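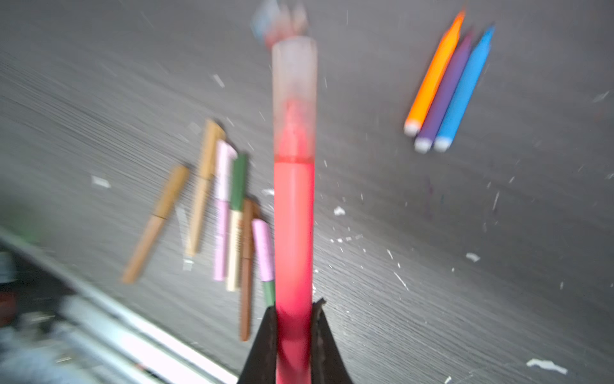
PEOPLE & WORKSHOPS

The marker test

Steinar Thorlacius would like it known that he did not want an open day. He wanted a quiet January, a new kettle, and a week to rewire the second bench. What he got was 156 names on a sign-up sheet and a request from the front office for "something with color."

So, markers. They lie on the gray tabletop at Arkgate's robotics shop in fans and clumps, brown ones and pink ones to one side, an orange, a purple and a blue lined up together on the other, and the arm picks them up one at a time. The tabletop has purple smudges on it and a good scattering of white flecks. Thorlacius, who runs the shop, looked it over before the doors opened and declared it clean.

"It's a working bench," he said, when I raised an eyebrow. "If you want a clean one there's a hospital up the road."

The arm is called Pultitura. He blames a former colleague for the name and has given up correcting people who think it's a pasta. It has two black fingers, one of which has a tip that looks as if something has been chewing it. I asked whether it was due for replacement.

"Everything's due for replacement," he said. "I'm due for replacement. That finger still grips fine. You put a new one on and you spend a morning teaching it where it ends."

The demonstration runs in groups of 12, which is as many as can stand behind the yellow rope without someone leaning on the emergency stop. (It has been leaned on. Thorlacius would not say by whom, but he looked for a while at the man from the front office.) The arm goes down, closes on a red marker, and holds it upright with the cap on top. People clap. A boy near the front asked if it could draw a horse.

"It can't take the cap off," Thorlacius told him.

"I can take the cap off," said the boy.

"Then you're hired."

He gets that question at every session, he told me over lunch, and he has come to like it. "Adults ask how much it costs. Kids ask what it can draw. The kids have understood what a marker is for."

I asked the cost. He changed the subject to the sandwiches.

What he does enjoy explaining, at some length and with a bread roll in each hand, is why a marker is a miserable thing to pick up. It's round and it rolls. It's slick. The barrel and the cap are two different widths on some of them, and a see-through cap can be hard for a camera to make out at all. The small camera near the fingers sees very well when the arm is still and a good deal less well when it's moving, a weakness he says he shares. "I can't read a street sign from a bus either."

Before this he spent five years at a packing plant in Steterholm, where the machines lifted crates and the crates were all alike. He talks about those crates the way other people talk about a good dog. "Same size, same weight, same side up. You could go home at four."

And the markers?

"The markers I think about in the shower."

His one assistant for the day was a laptop running a planning program called Mughal, which chooses what the arm goes after next. It has preferences he can't account for. During the eleven o'clock session it ignored a marker directly under the fingers and went off to the far side of the table for another one, and a woman in the second row said it reminded her of her husband in a supermarket. Thorlacius wrote that down. He says it's the best bug report he's had all winter.

I asked whether he'd do another open day. He took his time over it, long enough to finish one of the rolls.

"They've asked for spring," he said. "Somebody in the office wants eggs."

Sessions last half an hour, and children need an adult with them. The rope is there for a reason. Bring your own lunch if you're particular about sandwiches.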